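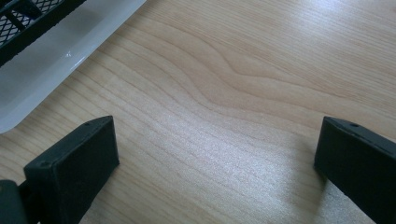 Gripper open over the tabletop.

Print | E-mail

2019-01-16
By Jelle Van Dijk

I have a rule about demos, which is that I don't believe one until I've seen how the data was gathered. It has made me unpopular at a couple of dinners. So when the Telasix people said I could come out to Barnetau and collect some of the data myself, I didn't have much of an excuse left.

The pitch, if you haven't heard it: you don't program the arm. A person holds a gripper in one hand, with a camera on it, and does the job the way a person would. Do that enough times and the system (theirs is called Mellor) learns to do it too. Enough times, in their case, means 4,000 recordings before they train anything they'd show a customer. I did 257 of them over four days, and my thumb still hurts.

I'll say what I liked first so I can get on with complaining. The hand tool is easy. I was making usable recordings within the first hour, and I'm the kind of person who drops keys. You feel the object through the thing a little, more than I expected. Compared with the joystick rigs I tried years ago it's a pleasure, and I can see why everybody wants to do it this way.

Now the complaining. My trouble starts with the word "usable." A recording counts as usable if the job got done and the tracking didn't fall apart. That's it. Whether I did the job well, or the same way twice, or in some odd fashion that only makes sense if you're right-handed and tired, doesn't come into it. By the second afternoon I had picked up a habit of stopping above the table before every reach, fingers wide, while I made up my mind. I didn't know I was doing it until I watched a batch of my own recordings back. There it was, over and over, me hovering.

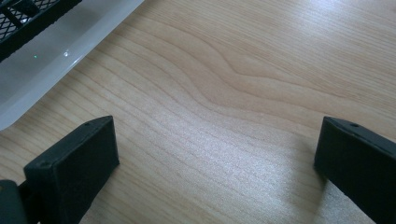

So what does Mellor make of the hovering? I asked, and got two answers from two people at the same bench. One said it would average out across the different operators. The other said they might trim it. Neither had checked. If it averages out, fine, but then I'd like to know how many operators it takes, and there were only four of us, all trained by the same guy. I wouldn't be surprised if we all hover. If they trim it, somebody has to decide where a pause stops being dithering and starts being part of the skill, and I didn't see anybody whose job that was.

Then there's the table. I came home knowing the grain of that wood better than I know my own kitchen counter. There's a big wave in it, and a bright patch where the light comes down, and I'd started using both to line up my hand without thinking about it. If I was doing that, I don't see why a network with a camera on the same gripper wouldn't. It doesn't know the wave is decoration. Put the arm on a gray steel bench at a customer's plant and I want to see what happens, and I want to see it before the brochure gets printed.

I'm told variety is on the schedule. It was on the schedule in October too, when I first talked to them at the Stivthorpe meetup. In the meantime the count goes up on the whiteboard every evening and people feel good about it, me included, I'm ashamed to say. I stayed late on the third day to get past Tuesday's number. You can guess what those last 26 recordings look like. I'd throw them out. They're in the set.

I don't think the method is bad. I think the counting is lazy. Give me a smaller pile, from ten different tables and people who've never met, with a few failures left in and marked as failures, and I'd put more faith in it than in the big number. Maybe I'm wrong. It would be cheap to find out: train once on everything, train once on a varied slice, and run both somewhere new. I offered to come back and help with that. They said they'd let me know. 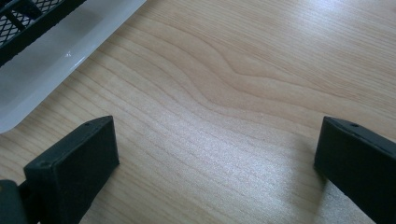 Natalie Heywood read a draft of this and told me I was being unfair about the pauses. Her view is that a person stops before reaching because they're looking, and a robot that never stops to look is worse than one that stops too often. She'd leave every one of mine in. She did agree about the table, and she thinks my four days would have been better spent as four half days in four different rooms.

I still want the last batch from Thursday taken out.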